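We've had the Driltum two-arm kit on loan for 36 days now, and I promised a thread once I'd stopped being impressed by it. That took until roughly lunch on the first day, so I'm overdue.

1/ What you get for the money: two arms, two multi-fingered hands, a body to hang them on, and a license for the software they call Koller. What you also get is a 189-page manual in which "see section 12" appears in section 12.

2/ Setup. The sales page says one afternoon. Severin Thaler and I took three, and one of those went to a connector that was in the box the whole time, under the foam, in a bag marked SPARE.

3/ I will say the hands are good. I came in ready to sneer at fingers. Most of our jobs could be done by a decent two-jaw gripper and a person with low expectations. Then we gave it trays.

4/ The trays are black, low-sided and rounded at the end, and they live on a glossy yellow shelf. Depth sensing hates all of this. Stukell, who sell the kit here, suggested we "consider a matte surface." We considered it.
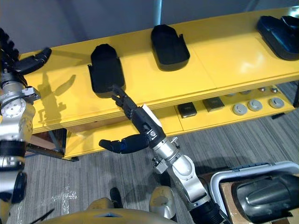
Plallico Handling Trials Group

5/ The nearest tray is the one everybody asks about. Fingertips go to the front end first, from below, and the thumb stays out to the side looking like it's waiting for a bus. Ingeborg Rainer says it has the manners of a man testing bathwater.

6/ Numbers, for those who scroll straight to them. We logged 497 tray pickups. 114 needed a second try. Most of those were the same tray position, and most of them were before Silvan Sutter redid the calibration with the lights on.

7/ The far tray, top right, has the dark navy molded piece in it, the one that looks like a shoe. Trays with something in them went better than empty ones. I asked Stukell why. They said "mass." Great talk.

8/ Support, then. Email gets an answer in a day, from a person, who has read your email. I nearly framed it. The chat window is a different animal and told me twice to restart my browser.

9/ Software gripes. Koller saves your motions under the date and a string of letters, and you can't rename them until you've closed the session. So we have a sheet of paper taped up that says which one is "good tray" and which one is "do not run, Kenneth."

10/ Kenneth Geddes would like it known that he ran it once.

11/ Noise: fine. You can hold a conversation next to it, though the wrists have a little whine when they turn slowly. Dede Ametepe can tell which arm is moving with her back to it and considers this a professional skill.

12/ Would I buy it? For a line that does one thing all day, no — get something dumber and spend the rest on fixtures. For a place like ours, where the job changes every time a customer sends a new part, I'd put it on the short list and argue hard about the license fee.

13/ The loan has been extended to February, so next up is the round discs on the lower shelf, under the overhang. Manual says to see section 12.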